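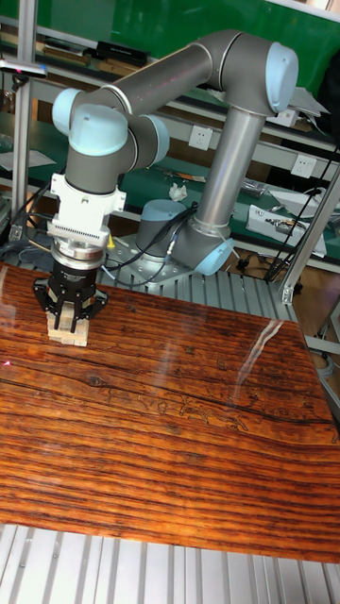
Slide 1. Arm over wood-grain tabletop.

Speaker notes: Film thickness and gloss on interior wood coatings
Hanyu Qiu, Lenerer Finishes, technical session, April

Slide 2. Scope
Talk covers clear waterborne topcoats on interior horizontal surfaces. Tabletops, desks, counters. No exterior work, no floors. Floors have their own wear tests and the numbers do not carry over.
Two properties only: dry film thickness and gloss. Adhesion gets one slide near the end. Chemical resistance is in the handout.
Say at the start that all thickness figures are in microns. Last time half the room was working in mils and we lost ten minutes on it.

Slide 3. Why thickness first
Most complaints that come in as gloss complaints are thickness complaints. A thin film follows the grain. The pores telegraph through, light scatters, and the meter reads low. The customer says the coating is dull. The coating is fine. There is too little of it.
Open-pored species (oak, ash) are worst. Maple and birch are forgiving. Reddish stains over open grain are hard to judge by eye, the dark pores hide a lot.
Pass the two Endar sample boards around now. Same product, same stain, same booth. Ask people to tilt them against the window before they touch them.

Slide 4. Wet film to dry film
Dry thickness equals wet thickness times volume solids. Volume, not weight. The data sheet usually gives both and people pick up the wrong line.
Worked numbers on the slide: wet film 100 microns, volume solids 32 percent, dry film 32 microns. Do it out loud. Then ask what happens if the operator thins by ten percent with water. Solids drop to about 29 percent, film drops with it, gun settings unchanged. Let somebody answer.
Comb gauges: place square to the surface, on a flat area, straight after application. Read between the last wetted tooth and the first clean one. A gauge set down at an angle reads wrong. Wipe it before it dries. Dried lacquer on the teeth is the main reason shop gauges disagree with each other.

Slide 5. Measuring dry film on wood
Magnetic and eddy current gauges need metal underneath. They are no use here. Options are ultrasonic with couplant, or a cut and a microscope.
Ultrasonic: quick, leaves no mark if the couplant is wiped off, needs a clean echo at the coating and substrate boundary. Porous wood gives a poor echo. Take several readings close together and drop the outliers by a rule you wrote down beforehand.
Microscope: the wedge cut is destructive but it shows each layer. Sealer and topcoat can be told apart if the sealer has any tint. Use it to check the ultrasonic, once per product and substrate pair.
A metal witness coupon sprayed next to the panel is a fair substitute. It tells you what left the gun and landed. It does not tell you what soaked in.

Slide 6. Panel set
162 panels coated, 156 carried through to the end. The six missing panels were rejected for edge runs before any reading was taken. Mention this before the question comes.
Panels conditioned at constant temperature and humidity before and after coating. Sanded with the grain between coats, dust removed by vacuum and then a tack cloth. The Yuen site used a different tack cloth for the first batch. We looked for an effect and found none.
All panels laid flat to dry. Vertical drying is another talk.

Slide 7. Gloss geometry
Three angles. 60 degrees is the general one. Go to 20 for high gloss and to 85 for matte. State the angle every time you state a number. A gloss value with no angle is not a measurement.
Measure along the grain and across the grain. On filled, high-build work the two agree closely. On thin films they separate, and the gap between them is a better indicator of low build than either number alone. This is the main point of the talk. Slow down.
Calibrate on the black tile before each set. Keep the tile in its holder. Clean it with a lens cloth. The shop rag has scratched two tiles already.

Slide 8. Results, build against gloss
Plot: dry film on the horizontal axis, 60 degree gloss on the vertical. Curve climbs steeply and then flattens. Past the knee, more coating costs money and drying time and the meter hardly moves.
The knee comes later on oak than on maple. Point to it with the laser, the legend is too small from the back.
Scatter on the left of the plot is real. Do not apologize for it. Thin films vary more.

Slide 9. Haze and orange peel
A glossmeter sees neither of these well. Two tops can read the same and look quite different under a row of ceiling lights. Check the reflection of a straight edge. If the line breaks up, it is orange peel. If the line is straight with a milky halo, it is haze.
Usual suspects for orange peel: viscosity high, air pressure low, gun too far back. For haze: trapped water, matting agent not stirred in, recoat too early.

Slide 10. Adhesion, briefly
Cross-cut and tape. Cut at 45 degrees to the grain or the wood splits along it and you grade the wood. Wait for full cure. Overnight is too soon for most waterborne systems.

Slide 11. Recording
Rekon sheet has columns for wet film, dry film, method, gloss along, gloss across, angle, humidity. Fill in the method column. Blank method cells were the biggest problem when we merged data from the two sites.
Record the batch number off the can and not off the delivery note.

Slide 12. Questions
Likely ones:
Does a grain filler change the curve? Yes, moves the knee left. Backup slide 14.
UV-cured products? Not tested. Expect a similar shape, would not quote a figure.
Can old tops be recoated to bring the gloss up? Only after a scuff sand and a test patch. Wax and silicone polish cause fisheyes and a glossmeter will not warn you.
Handouts are on the chair by the door. Collect both Endar boards before people leave.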